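Home Features Style Culture Archive Subscribe

The Long Walk to Giraldo

16 July 2019

If you grew up in Skenddale when I did, you knew what time the bus to Pastton left, and you knew which girls were on it. They had their hair pinned flat and their good shoes in a bag, and they were going to the open call at the Grirkura agency, held every October on the second floor over the shoe repair shop. I was never on that bus (too short, and far too fond of pie), but my cousin was, and I have been a little in love with the whole business ever since.

So when I heard that Grirkura was holding its open call again this past fall, after a gap of several years, I packed a sandwich and went to sit in the stairwell with everybody else's mothers.

The line started before it was light. By the time the doors closed that evening, 1,214 young people had climbed those stairs, each with two plain snapshots and a form filled out in ballpoint. They came from farms and from the apartment blocks by the river, and one pair of sisters had slept in their aunt's car. What struck me most was how kind they were to each other. Safety pins went up and down the line, and so did a bag of clementines, and I watched a tall boy in borrowed boots teach a complete stranger how to turn at the end of a hallway without looking at her feet.
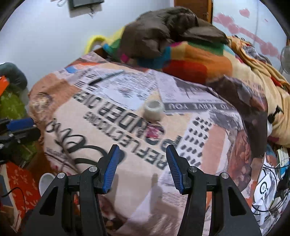
Of all those hopefuls, 40 were asked to come back the next morning, and they spent the day walking, sitting, walking again, and talking with the agency's bookers about school and homesickness and whether they had ever been away from their families for more than a week. It's a fair question! The work sounds glamorous from a kitchen in Skenddale, but a good deal of it is waiting in hallways in cities where you can't read the bus signs.

In the end, 4 of them were offered contracts, and all of them have since gone on to Giraldo for their first season of shows. I went along for the opening night and stood at the back, between a rack of coats and a man eating peanuts. I recognized the girl who had learned her turn in the hallway. She came down the runway in a long gray coat, reached the end, and turned with her chin up.

I called my cousin from the station afterward. She is a dental hygienist now and has been for years, and she wanted to hear about the shoes first, then the coats, then the stairs, and whether they still creaked on the landing. They do.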